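Kirui 3 planner release moves grasp scoring ahead of trajectory search

10 January 2019

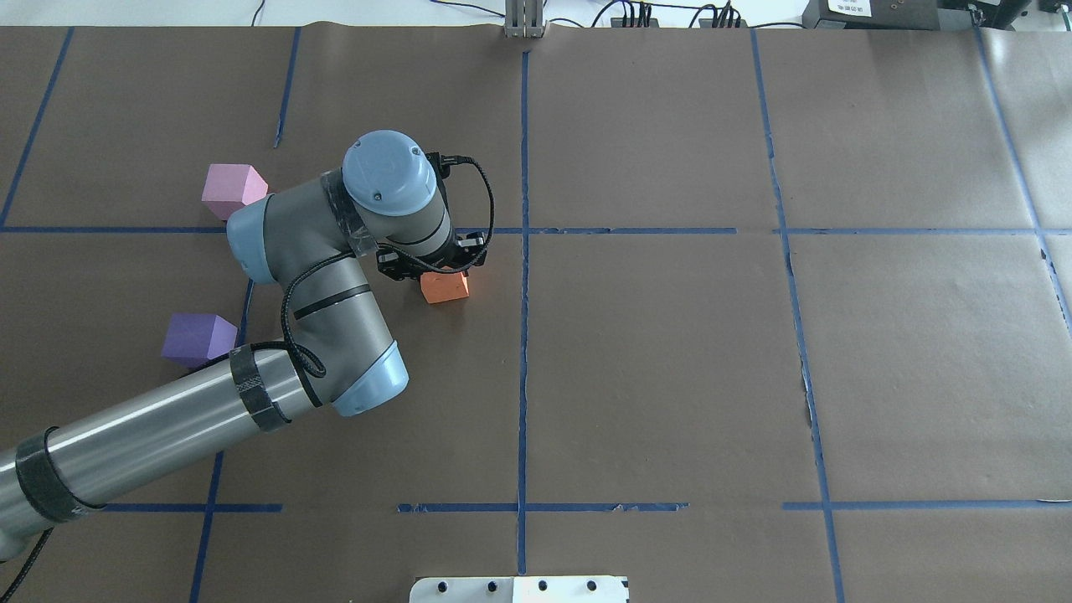
Skunddale has released version 3 of Kirui, its motion planning package for tabletop manipulators. The main change is the order of operations. Earlier versions planned a path to the first reachable grasp and checked its quality afterward. The new release scores all candidate grasps first and passes a ranked list to the trajectory search, which stops at the first candidate that gives a collision-free path.

The package targets small arms with two-finger grippers working on blocks and similar objects on a flat surface. Input is a segmented point cloud and a joint state. Output is a timed joint trajectory with a gripper command at the end.

According to the release notes, the development team at Tarnonthorpe ran 742 pick attempts against the new code between November and the release. Median planning time per pick was 400 milliseconds on a desktop processor with no graphics card. The notes do not give a matching figure for version 2, whose timing log did not separate planning from perception.

"Most of the wasted time was in planning good paths to bad grasps," said Nyokabi Mugo, who maintains the scoring module. "The search itself has hardly changed. It gets called less."

Scoring uses contact area, distance from the object's estimated center, and clearance between the open fingers and neighboring objects. Weights are set in a single configuration file and can be reloaded without restarting the planner. A prism with angled sides will usually produce fewer valid finger placements than a rectangular block, and the scorer now returns an explicit "no parallel faces" code where version 2 returned an empty list.

Cable handling has also been revised. External cables can be entered as a chain of capsules attached to named links, and the collision checker expands the capsules as the wrist turns. The model is conservative and will reject some poses that the hardware can reach. Users who prefer the old behavior can turn it off per link.

Calibration files from version 2 load without conversion. Grasp logs do not, and a script for rewriting them is included in the tools directory. The Hatia simulator plug-in has been updated to match, but supports only arms with 6 joints for now.

Known issues include a memory leak when the point cloud topic is renamed during a run. A fix is planned for the first maintenance release.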